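Erkulby, or: 253 minutes of a man looking at a dam

I went into Erkulby cold. Hadn't seen the trailer, hadn't read the novel, knew only that it was long and that Berwyn Rosser had grown a beard for it. The beard is very good. I would put the beard in my top two performances of the year so far.

The setup: Rosser plays a retired engineer who comes back to the town of Mulwood because the dam he designed may or may not be about to fail. He tells the mayor, who doesn't believe him. He tells his daughter (Ladan Taheri, doing more with a bowl of soup than most actors do with a monologue), who doesn't believe him either. He then goes and looks at the dam. If you enjoy this part of the movie I have excellent news about the next three hours.

I'm being unfair, a little. The first 90 minutes really work. Babaei directs like someone who has been in a small town in the off season and didn't care for it, and there's a sequence in a closed swimming pool that had me gripping the armrest over what is basically a conversation about paperwork. Taheri gets the best scene of the whole thing there. She asks him why he left, he starts explaining spillway capacity, and she just lets him go on. Brutal. I wanted to call my dad.
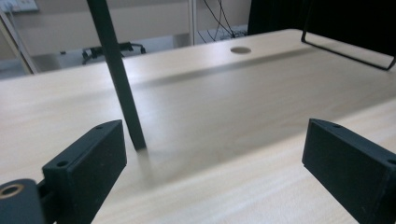
Then comes the middle stretch, and with it the subplot about the missing surveyor. Who asked for the surveyor? He turns up in a flashback, he has a dog, the dog gets more backstory than the mayor does, and then both of them are gone until the last reel. I spent an hour waiting for the dog to matter. My seat neighbor spent it asleep, and when he woke up he asked me what he'd missed and I said "gravel."

About that ending (mild spoilers, skip down if you care). Yes, you get to see the dam go. It takes up two shots and one of them is from inside a parked car. I know, I know, it's about the waiting, the water was the guilt all along. Fine. But if you hang a dam over my head for that long I'd like to get wet. The poster has a wave on it! The wave on the poster is bigger than the wave in the movie!

The score is all low cello and I liked it more than the movie does; it keeps getting turned down so we can hear Rosser breathe. The sound mix in general is odd. At the Vunstead they play everything loud and I still lost half of the mayor's big speech. Could be the theater, could be the mustache.

Would I see it again? The pool scene, yes, tonight. The rest I'd take in installments with a sandwich. Taheri deserves every award going, and Rosser deserves a comedy, something with a hat. Babaei's next one is supposedly a heist picture set on a ferry, so I'll be there opening night like the fool I am, waiting for the ferry to sink.

Three stars. Half of one is the beard.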